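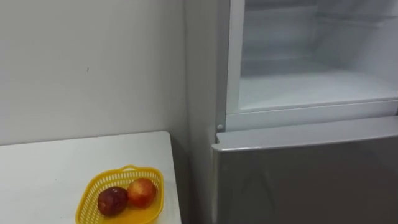
Home Food Storage, unit 4: fruit, fridge or counter
Handout, posted 6/7/22. Bring to the practical in the Ercombe kitchen.

Recap from March: cold slows ripening, does not stop it. Fruit keeps breathing after picking. Loses water the whole time, skin goes slack, then wrinkles.

Apples
Counter is fine for a week or so. Fridge for anything longer. Target 37 F, humid drawer if there is one. Don't freeze whole.
Apples give off ethylene. Keep away from lettuce, carrots (go bitter), cucumbers. Handy if you WANT to ripen a hard avocado, put both in a paper bag.
Storage life depends a lot on variety and on how long the shop had them before you did. Thin skins go first.

Sorting, do this every time you restock
- Pick up each one, turn it over. Soft side is usually underneath.
- Wrinkled, still smells ok: cook it. Sauce, crumble, whatever.
- Small bruise: cut out generously, use today.
- Mold or leaking: out, and wipe down teh container.
- Dark color on its own means nothing, some varieties are nearly maroon. Press near the stem and see.
One bad apple touching a good one does spread. Single layer if you have the space.

Containers
Open sides beat solid bowls, air gets to the bottom fruit. Plastic baskets with holes are easy to wash. Warm water, soap, brush for the openings, dry fully before refilling. Shallow better than deep, you see what you've got.
Don't wash the fruit itself until you eat it.

Where to put it
Out of sun. Not against the oven, not on top of the fridge (warm air collects). A table next to the fridge is OK, just leave a gap so the heat can get away. Check the gap for dropped fruit when you sweep!

Plindine worksheet: weigh one apple at start, 300 g or less so it fits the small scale. Leave at room temp, 76 F if the heating cooperates. Weigh again each day, same time, write down weight plus how the skin feels. Second apple in the fridge, same thing. Plot both on one graph.

Reading: Skellari packet p. 41, only the part on ethylene. Skip the table, units are wrong and I havent fixed it.

Next unit: root vegetables, onions seperate from potatoes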